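Stuminton Residents' Forum > Village Hall and Events > Hot drinks at hall functions: proposed change

Moltlow_Hall_Bookings
Members are asked for their views on the supply of hot drinks at functions in the hall. At present hirers may use either the china in the kitchen cupboards or disposable cups bought by the hall. It is proposed that from June the hall will cease to buy disposables, and that hirers who want them must bring their own. Replies will be read before the hire terms are reprinted.

fenland_clerk
I support the proposal. The china is adequate for most meetings and the hire fee already covers use of the kitchen.

Thibodeau_Lane
I must disagree. The sink is small and there is one draining board. At the spring supper two of us were washing up until well after the hall should have been locked. Paper cups are the only sensible course for any event with a queue. 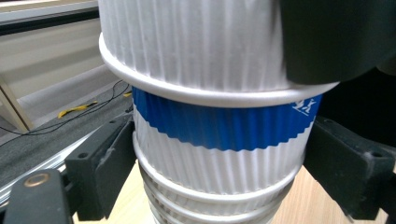
I would add that the hall buys in bulk from Fumier, at a price no single hirer could obtain. Passing the purchase to hirers will cost the village more overall.

fenland_clerk
With respect, the washing up took so long because the plates were china too. Cups alone are a modest task. My objection is to the waste: after the last fair we filled three bin bags, and the hall pays for collection.

oldmillside
May I ask whether the paper cups can go in the recycling? The notice in the kitchen says one thing and the council leaflet another.

Moltlow_Hall_Bookings
The collection contract for the hall does not accept used cups. The kitchen notice is out of date and will be taken down.

Thibodeau_Lane
Then I suggest a compromise -- china for meetings, paper for fairs and suppers, with a small charge added to the hire fee for the latter.

oldmillside
I could accept that, provided the charge is printed on the booking form. Last year's heating supplement was not, and there were four complaints.

fenland_clerk
I remain opposed, but would not stand in the way of a trial until the autumn.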